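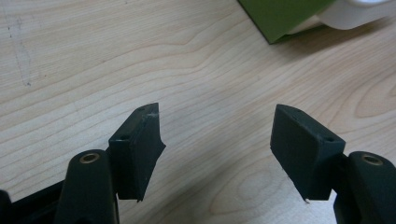
Tabletop notes, Tuesday, May 17, 2022

Back to the pale table. Sunee Sukprasert wants a decision on the finish before June, and I would like to stop having opinions about oil, so our interests line up for once.

Grain first. It wanders. Long wavy lines in tan and light brown, mostly going sideways, then drifting off on a diagonal as if they'd remembered an appointment. I had drawn the Flandville top with nice straight grain, and the drawing is now a work of fiction. I'm keeping the drawing. The wood can stay too.

Ran my palm over the whole top with the lights off and a flashlight held low. Found one rough patch near the back corner, size of a playing card. Sanded it by hand, 30 strokes with the grain, wiped it down, checked again. Better. The Bajwa block is worn out and I have told it so.

Finish samples so far, all on offcuts:
Nivis clear, one coat - looks like nothing, costs like something.
Nivis clear, two coats - a little warmer, still pale. Sunee's pick.
Skillgate hard wax - nice in the hand, goes yellow enough to bother me. Left it 12 hours before judging, as the can asks. Judged it anyway at lunch.

Water test is next. Glass with a wet base, left on each sample overnight. I used my own coffee mug last time and got a ring, a second ring, and a lecture.
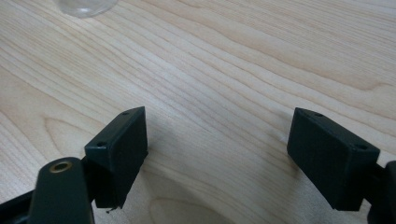

Do we sand the top again between coats?
Lightly, once, after the first coat is fully dry. Use the fine paper, go with the grain, and stay off the edges, where it cuts through before you notice.

Where the grain curves into ovals I'm following the curve as best I can and accepting that some strokes will cross it. Sunee says it won't show. Sunee also said that about the shelf.

To do: new sanding block. Label the offcuts on the back this time, in pencil, with the number of coats. Ask Flandville if they care about yellow. Order 26 felt pads, the thick ones, and hide them from the chair people.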